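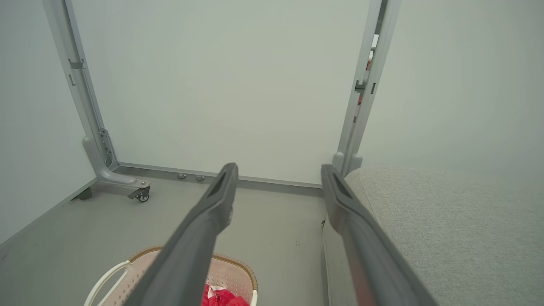 밝은 회색 판 앞쪽

작업 노트, 2022년 8월, 금요일

아침부터 습해서 창을 열까 말까 한참 망설이다가 결국 열어 두고 시작했다. 오늘은 지난번부터 미뤄 온 Psarras 유약을 다시 맞춰 보는 날이다. 6월에 만든 통은 바닥에 돌처럼 가라앉아서, 막대로 저어도 윗물만 빙글빙글 돌고 아래는 꿈쩍도 안 했다. 살려 보려고 반나절을 붙들고 있다가 그냥 새로 달기로 했다. (버리지는 않았습니다. 뚜껑에 '연습용'이라고 써서 선반 맨 아래에 두었으니 혹시 쓰실 분은 편하게 쓰세요.)

마른 원료는 합쳐서 2580g, 물은 1545ml로 잡았다. 예전 노트에는 물이 이보다 많았는데, 그때는 담그고 나서 흘러내린 자국이 굽까지 이어져서 깎아 내느라 고생한 기억이 난다. 벤토나이트는 물에 바로 넣지 않고 마른 가루끼리 먼저 섞었다. 이 순서를 바꾸면 꼭 멍울이 진다. 체는 80목으로 한 번, 120목으로 두 번. 두 번째 내릴 때 회색 알갱이가 조금 걸렸는데 장석인지 재인지 잘 모르겠다. 손끝으로 비벼 보니 까슬해서 다시 막자사발에 갈아 넣었다.

시편은 모두 23개를 준비했다. 흙은 늘 쓰던 Pultine 백토이고, 초벌이 끝난 것을 젖은 스펀지로 한 번씩 닦아 먼지를 뺐다. 담그는 시간은 셋을 세는 것과 다섯을 세는 것 두 가지로 나누었다. 뒷면에 산화철로 번호를 적다가 6과 9가 헷갈릴 것 같아 밑줄을 그어 두었다. 작년에 이걸 안 해서 가마에서 나온 시편을 놓고 한참 들여다보던 생각이 나서 혼자 웃었다.

다섯을 센 쪽은 마르면서 가장자리에 실금이 갔다. 손가락으로 살살 문질러 메워 두기는 했는데, 이런 자리가 소성 뒤에 말려 올라가는 경우가 많아서 마음이 썩 편하지는 않다. 유약이 두꺼운 탓도 있겠고 오늘 날씨 탓도 있겠다. 빨리 말리겠다고 선풍기를 가까이 댄 것도 좋은 생각은 아니었던 듯하다. 다음에는 좀 느긋하게 두어야겠다.

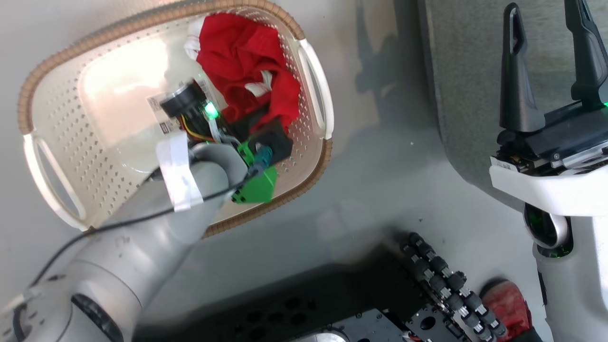
가마는 Adora를 쓰기로 했다. Tornereck 쪽이 더 넓기는 해도 아래 칸과 위 칸의 색 차이가 커서, 이렇게 작은 시편을 나란히 놓고 견주기에는 알맞지 않다. 같은 유약이 아래에서는 맑은 옥색이고 위에서는 누렇게 뜬 것을 보고 배합을 의심하며 며칠을 보낸 적도 있다. 그래서 이번에는 시편을 전부 가운데 선반 한 장에 모으고, 셋을 센 것과 다섯을 센 것을 번갈아 놓았다. 콘은 앞뒤로 하나씩 세웠다. 앞쪽 콘이 들여다보는 구멍에서 조금 비껴 있어서 다시 꺼내 고쳐 세우느라 시간이 꽤 갔다.

불은 천천히 올리고, 끝 온도에서 잠깐 머문 다음 자연 냉각으로 둔다. 식히는 시간은 14시간으로 적어 둔다. 궁금하더라도 그 전에는 문을 열지 말아 주세요. 지난번 빙렬이 흙 때문인지 일찍 연 문 때문인지 아직도 모르겠는데, 그 원인을 이번에는 하나라도 줄이고 싶다.

남은 유약은 뚜껑 있는 통에 옮기고 겉에 오늘 배합과 물 양을 적었다. 며칠 두었다가 가라앉는 정도를 볼 생각이다. 또 딱딱하게 굳으면 황산마그네슘을 아주 조금 풀어 넣어 보려고 한다. 이 방법은 말로만 들었고 직접 해 본 적이 없어서, 써 보신 분이 계시면 옆 여백에 한 줄 남겨 주시면 정말 고맙겠습니다!

덧붙임. 120목 체의 테두리가 벌어져서 가루가 샌다. 테이프로 감아 두었지만 새로 하나 사야 한다. 막자도 씻어서 엎어 놓았음.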